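The good plate belongs on the table

My grandmother kept her best plates in a cupboard that you had to kneel to open. They came out at New Year and for one funeral, and in between they sat in the dark with a sheet of newspaper between each one, and I don't believe she ever ate so much as a biscuit off them by herself. When they came to me, in the October after she died, I knelt down at my own cupboard and put them away in just the same fashion, newspaper and all. It took me years to wonder why.

I've been thinking about this a good deal lately, because I have been clearing out, and a clear-out always brings you face to face with the boxes. Everybody has them. Small brown boxes with printing on the front and the flaps folded down, kept for the sake of whatever came in them, and kept so long that you have to open them to find out. My view, for what it's worth, is that a gold-rimmed plate should be out where your dinner can find it, and that the box it might have lived in should go out with the recycling.

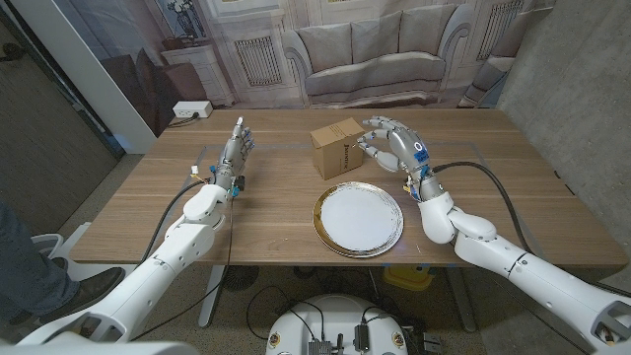

A gold-rimmed plate and a closed cardboard box on a wood-grain table.

I know the arguments on the other side, and I have some sympathy with them. Gold rims wear. You can't put them in the microwave, and most of them dislike the dishwasher, so somebody has to stand at the sink with a soft cloth. My friend Selim Keskin, who has moved house more often than anyone I know, says he'd sooner own four plain plates and never worry about them again. He bought his from Eken, in the big shop on Platside, and he drops one every so often and goes back for another without a pang. I can see the freedom in that, I really can!

But then I go to his flat for supper and I notice that I couldn't tell you afterwards what I ate off. At my own table I do notice. A rim with a bit of brushwork in it, where the gold goes dark and streaky and looks as though somebody's hand had wandered a little, makes a boiled egg feel like an occasion (and I eat a great many boiled eggs). It costs nothing extra to have that every day once the plate is yours. What it does cost you is nerve, and I think most of us are braver than our cupboards suggest.

A plain wooden top helps enormously, I should say. I used to put a cloth down, and then mats on the cloth, and by the time the plate arrived it was sitting on so many layers that it looked like a patient. Bare wood with a bit of warm, streaky grain to it does all the work by itself. 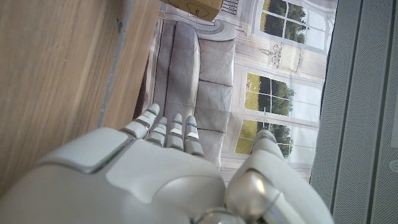 On rooms that are too good to sit in

What goes for plates goes for the whole front room, and I'm afraid I feel even more strongly about that. I grew up with a parlour which was heated for visitors and kept shut for the family, so that the five of us squeezed round the kitchen table while the nicest chairs in the house sat next door in the cold, like guests waiting to be introduced.

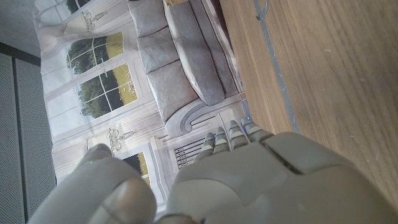
The sofa is always the worst of it. People will spend 900 pounds on one and then throw a blanket over it so that it can't be seen, and a second blanket over that for the dog. I nearly did it myself with a pale one called the Fliridska, which I walked round in the shop for a whole afternoon before going home without it. Grey is the kinder choice, to my mind, and three plump back cushions in a row, as on the printed sofa with the pale walls behind it, are an open invitation to lie down with a book and squash them. Cushions can be plumped again. That's what they're for, and it takes less time than washing a blanket.

I did finally get my grandmother's plates out, by the way. I took the newspaper off, washed the lot and stacked them on the low shelf beside the kettle, where I reach for them half asleep. One has a chip in it already, from a tap I've been meaning to have moved. I had toast off that one this morning, with the window open and the radio on, and there's a bit of marmalade still to wash off the rim.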